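Recording folding examples: bench tips
Posted Sep 8, 2018 by the Clernden workshop

These notes are for anyone recording napkin folds on the two-arm bench at Clernden. A full set is 400 examples, saved in Yeoman.

1. Let one arm hold
Start with the sheet in one gripper and keep the other open until you are ready to take the free side. Bring the second gripper in slowly. If both arms set off together the sheet tends to swing, and the learner picks up the swing as well.
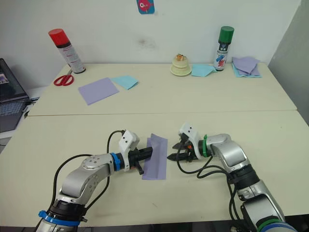

2. Keep each example short
30 seconds is plenty. Stop the recording as soon as the fold is flat and both arms are clear.

3. Keep the failures
Mark a dropped sheet as a miss and carry on. We deleted ours in February and had to record them again.

4. Vary the start
Turn the sheet a little each time and swap colours every so often. Lay it on the near table, within reach of both grippers. Three starting angles per colour will do.

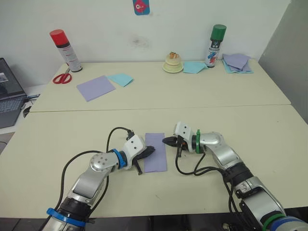
Lavender sheet on the near table, both grippers close to it.

5. Check the cables
Look over the loops at each wrist before a new batch. They should hang free of the fingers.

Next: naming your files in Yeoman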